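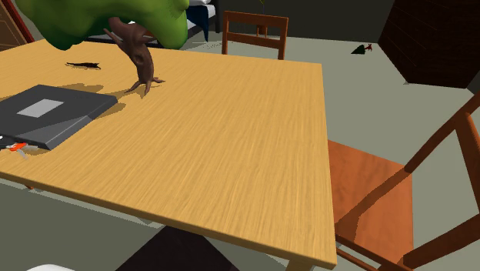
Buying Patrol Boats Is the Easy Part

By Roscoe Montoya

Last updated: 2022-05-10

Print this article | E-mail this article

The coast guard wants new offshore patrol boats, and it will probably get them. The Ronetti yard has offered a hull it already builds, the price is within the budget, and most of the legislature is in favor. I have no quarrel with the boat. My quarrel is with the contract, which spends a great many pages on delivery and very few on the years that follow.

We have been through this before. The Warkumel class was bought in a hurry after a bad winter for smuggling. The boats were fast and well armed for their size. Within 7 years, two of the three were tied up at Whitfield waiting for gearbox parts that had to come from a supplier overseas. The third kept sailing because mechanics took what they needed from the other two. On paper we had a squadron. At sea we had one boat.

The parts were only half of it. The navy had never bought the technical drawings, so the yard at Whitfield could not legally make replacements, even simple ones. A bracket that any machine shop in town could have turned out in an afternoon had to be ordered and shipped, and then cleared through customs. Crews who had trained on the class moved on to other jobs while they waited.

Thaddeus Brannigan ran the engineering department on one of those boats and later taught at the maintenance school. I asked him what he would change if he were writing the new contract. He said he would give up one hull and spend the money on spares, drawings and a proper simulator for the engine room crews. "Two boats that go out are worth more than 3 that take turns," he told me. He has said the same thing to the ministry. I don't know whether anyone wrote it down.

Supporters of the deal make a fair point about time. The present boats are old, and every month spent arguing over clauses is another month they have to be kept running. They also say the Ronetti design is in service with other fleets, so parts will be easier to find. That may be true for the engines. It is less true for the radar and the fire control system, which are being changed to suit our own requirements. Once you alter a standard design you own the problem.

They say, too, that the deal will bring work to Whitfield. The announcement spoke of 1,000 jobs. Read the fine print and most of those are in final fitting out, and they end when the last boat is handed over. Long-term repair work is where a shipyard makes a steady living and where apprentices learn the trade. The contract as drafted leaves major overhauls with the builder for the life of the class.

The Jundis program shows it can be done differently. Those were small harbor craft, nothing glamorous, and the purchase took longer than anyone liked. But the drawings came with the boats, and so did a stock of spares chosen by the people who would be using them. Overhauls are done locally. When one was damaged in a collision in November, the yard cut and welded the new plating itself.

The legislature still has to approve the money. Before it does, members should ask for the full cost of running these boats until they retire, the ownership terms for the drawings, and the name of the yard that will do the first overhaul. If the ministry can't answer, the vote should wait until it can.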